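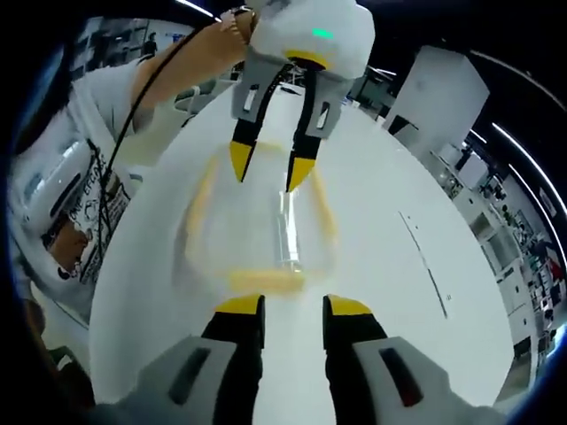
Ticket 36-7: Dellar thermostat drops off Wi-Fi overnight
Status: Closed
Opened: April 1, 2021

Problem: The Dellar wall thermostat in the upstairs hall loses its connection most nights and shows error 20 in the morning. Heating still runs from the wall buttons. The Runico app says "device offline."

Tried so far:
- Restarted the thermostat. Came back, dropped again the next night.
- Replaced both batteries. No change.
- Moved the Serkon router out of the hall closet. Signal went from 2 bars to full. Still dropped.

Log, support: Router history shows the thermostat asking for a new address when the lease runs out and not getting one. The phone and printer renew fine. Thermostat firmware dates from November.

Fix: Set a reserved address for the thermostat in the router, then updated the firmware over the 2.4 GHz network. Removed the device from the app and added it again. Online for seven nights in a row. Closing.

Comments

palamarchuk: Same error here. Reserved address worked without the firmware update.

hallway_heat: Where is the reservation page on the older Serkon?

palamarchuk: Under LAN, then Address List.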